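4. Loading the rack

Put the rack on a flat table before you load it. The bottles go in first, the bags come after.

1. Check that every bottle cap is closed well.
2. Place the small orange bottles on the wire shelf, standing up.
3. Take the cola bottle by its middle, at the label, and bring it to the shelf.
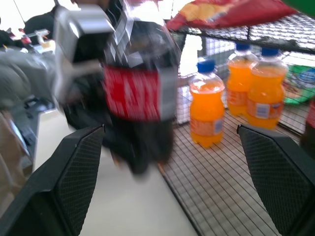 Fig. 7: Cola bottle beside the rack, orange bottles on the shelf.

4. Set the green bottles at the right side, near to the front.
5. Lay the remaining snack bags on the top shelf.
6. Hang three chip bags across the front, at the middle level. The printed side must look to the customer.

Caution: Do not push a bag through the wire grid. The thin wires can cut the foil.
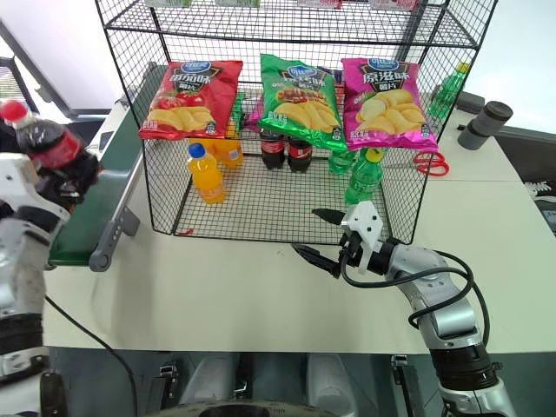
4.1 ORDER OF THE FLAVOURS

From left to right: tomato in the red bag, then the green bag, then original flavour in the pink bag. The cola stands under the green bag.

Note: The bags may overlap a little at the corners. If a hook is missing, ask Edeltraud Holzer at Mavotwood for part 729.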